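Reversing horn, 12V, boxed singly

Hestness part 232

A small electric horn that sounds when reverse gear is selected. Fits vans, light lorries, tractors and trailers with a 12V supply. Not suitable for 24V vehicles. If yours is 24V, ask us before ordering, as the two are not interchangeable and we can't take back a horn that has been wired to the wrong supply.

The horn has a black body and a red front rim with a white cap in the centre. Red and black leads come off it and end in a small white plastic connector. Red goes to the reversing light feed, black to earth. If your loom has a different plug, cut ours off and use crimp joints, well taped — bare twisted wire will corrode over one winter.

Boxes come to our packing table flat and are folded by hand, one horn to a box. The box is red with a gold "ST" logo and a grey band reading "Genuine Parts". The side is marked "QTY:1PC" and "12V reversing horn", so please check that wording before you open it. Opened boxes can be returned only if the leads have not been cut.
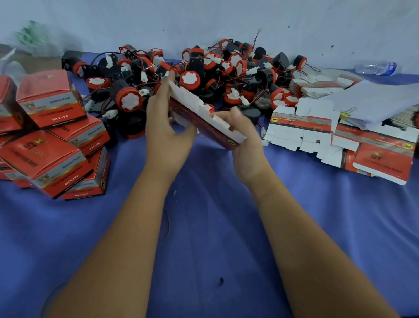 Page last changed: Mar 15, 2019

Fitting

Fix the horn at the rear of the vehicle, behind the bumper or on a chassis member, with the front facing backwards and tilted slightly down so that water runs out. Keep it clear of the exhaust. One bolt is enough, with a spring washer. Test with the handbrake on and the ignition on, engine off.

If it sounds weak, look at the earth first. Paint under the terminal is the usual cause.

Ordering

Single horns are sent from the Trustanport counter and can be collected there. Trade packs hold 8 boxes. Orders for 30 or more go out from Visach and take three working days. Carriage is charged by weight and shown on the order form before you pay.

The horn carries a one-year guarantee from the date on your invoice. Keep the box, as we need it with any return.

Trade accounts: Remedios Yap
Technical questions and returns: Forough Zarei

See also: reversing light switches, crimp connectors, Chornovol loom tape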